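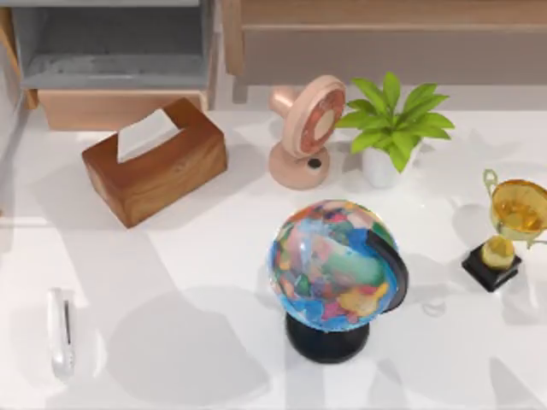 Desk globe, fan and trophy on the white table.

Progress report – Gomik slot, second stage
To: Griseo, development fund
From: Mark Anthony Umali, Govton
8 May 2019

Short one this time, we are in the middle of testing. Sorry for the gaps.

Where we are. Base game done. Five reels, 20 lines, wilds on the middle three. Free spins done except for the retrigger, which still pays the old amount if you land it on the last spin. Fix is written, not checked in yet.

Bonus round – behind. Players in the first test group kept missing the pick screen altogether and let the timer run out. Chala are redrawing the buttons, larger and with the prize shown before you choose. Second set of drawings came in last night, much better. Two sounds still missing.

Maths. Ran 2,682 test sessions on the new reel strips, 100 spins each. Long dry spells are still too common at the lowest stake so I have asked for one more low symbol on reel four. That will bring the top prize down a bit. Would like your OK before we change the paytable page.

Phones. Works on most of what we tried. On older handsets the spin button sits on top of the balance when you turn the phone sideways. Known, on the list. Loading is still slow the first time, mostly the music file, will cut it down.

Money. Spend is inside the stage two budget. The extra drawing work comes out of the sound line, which we had not used up. No request for more at this piont. Invoice from Chala to follow seperately.

Staff. 6 on the project, same as last report. One tester leaves at the end of the month, cover is arranged.

Next:
Retrigger fix in and tested
New pick screen in
Reel four change, if agreed
Help pages – text only, no pictures yet
Papers to the test lab in June

Need from you: yes or no on reel four, and the name of whoever signs off the help text now.

Mark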